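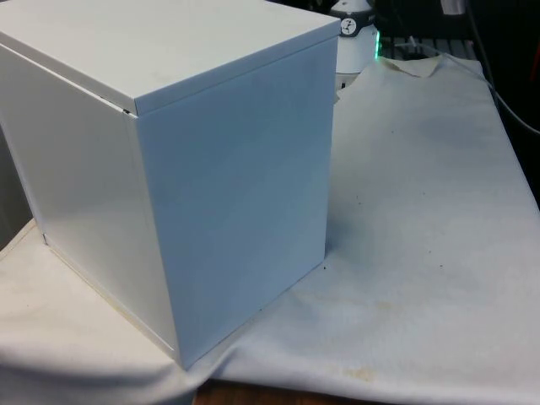
3.2. Montaje y mantenimiento de la celda Stilance

La celda Stilance se construyó con una idea que todavía nos entusiasma: que cualquier miembro del grupo pudiera dejarla a punto en una mañana, sin herramientas especiales. El mueble de prueba se apoya directamente sobre una tela clara extendida en la mesa, sin fijación alguna. Esta libertad complica el control, pero también hace que los errores de tracción se manifiesten enseguida, ¡y para depurar el agarre eso vale oro!

La calibración comienza con el mueble cerrado y el brazo por encima del frente. En esa postura se revisan el soporte blanco, el perno y la almohadilla gris estriada, y se comprueba que el cable negro conserve holgura suficiente para el descenso. El controlador Dulov guarda la postura como origen de la sesión.

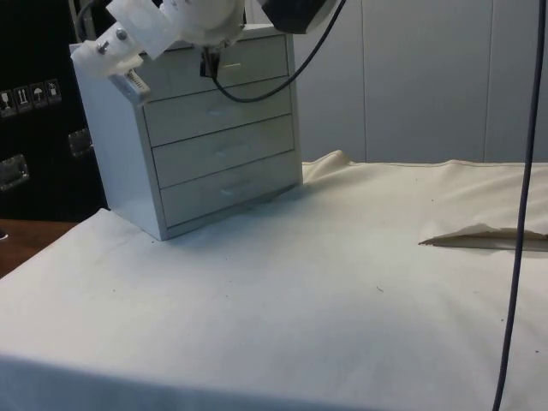

3.3. Ajuste del dedo y revisión del cableado

El dedo se alinea con el cajón superior abierto, llevando la almohadilla cerca del borde delantero y algo por debajo de él. El procedimiento consta de 2 pasadas, una lenta de aproximación y otra a velocidad de trabajo. Entre ambas se reaprieta la tornillería del soporte, cuyo plástico cede un poco con el uso, y se inspecciona el bucle de cable que llega a la parte posterior de la almohadilla. Fijamos la revisión completa cada 400 ciclos y la sustitución de la almohadilla a los 3.000, un calendario holgado que nos ha dado muchas alegrías.
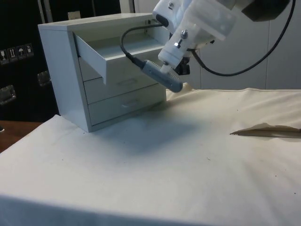
Monique Ferrand objetó, al leer una primera versión de esta sección, que el intervalo de revisión debería depender del recorrido del cajón y dejar de contarse por ciclos, dado que una apertura parcial apenas exige al cable. La observación nos pareció excelente y el registro de Dulov incluye desde noviembre la distancia acumulada.

Con el cajón a medio recorrido se verifica además la separación entre el dedo y la tela. Si la almohadilla roza, se corrige la altura en el acoplamiento Texier, de color negro, situado bajo el soporte, y se repite la pasada lenta antes de reanudar la serie.
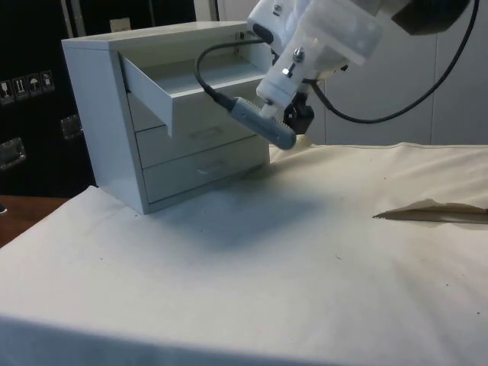
Figura 4. Cajón superior parcialmente abierto y dedo estriado junto a su borde delantero.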